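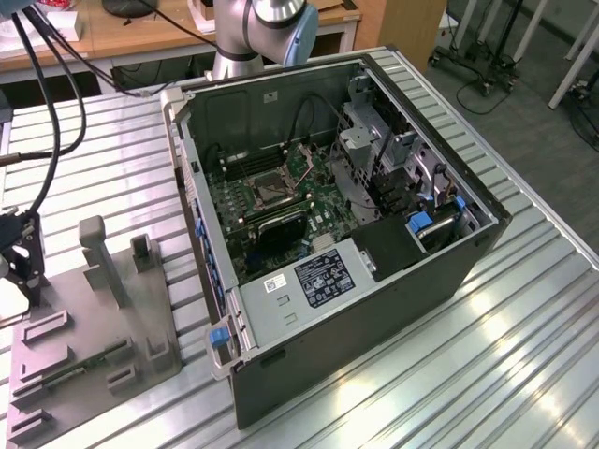

Session 4: Laying out the PC teardown cell

Fonesdale Shared Workshop, evening course in home automation
Tutor: Mercy Muli. Bench notes by Idrisa Langat.
Handout revised 1/26/23

What this session covers

We set up the bench for the Prilness build, in which the arm learns to take parts out of a desktop computer and put them in a fixture. No code is run tonight. By the end you should have a case position, a fixture position and a written list of reach points.

The case

The tower lies on its side on the ribbed aluminium table with the side panel off, so the arm can come down on the parts from above. Our case has blue plastic tabs and latches at the points where things release: the expansion card row, the drive cage and the end of the power supply. Write these down first. The processor socket is empty and open. Keep fingers, tools and sleeves out of it, as bent contacts can't be put right on this bench.

Unplug the mains lead before the case goes on the table. Do not open the power supply itself.

The fixture

The grey fixture beside the tower is 3D printed. It has slots, raised blocks and a tall peg with a rounded cap. Subira Mbwambo drew it, and the file is in the Magesa folder on the workshop drive. If you reprint it, lay the base plate flat and let it cool on the bed. The first one lifted at a corner and the slots came out tight.

Setting positions

Measure from the front left corner of the table, in millimetres. The long edge of the base plate goes at 493 and the far corner of the case at 562. The case sits at an angle, so mark two of its corners with tape.

Move the arm by hand to each reach point at low speed. Check the gripper cables at every point. They need enough slack to follow the gripper and must not drag over the fixture.

Work in pairs, one at the stop button and one at the case.

For next time

Bring your list of reach points and a sketch of the case with the release tabs marked. Read the chapter on grip force. Zawadi Mfaume will take the session on memory modules, and the Lirkthorpe group joins us in April for the full run.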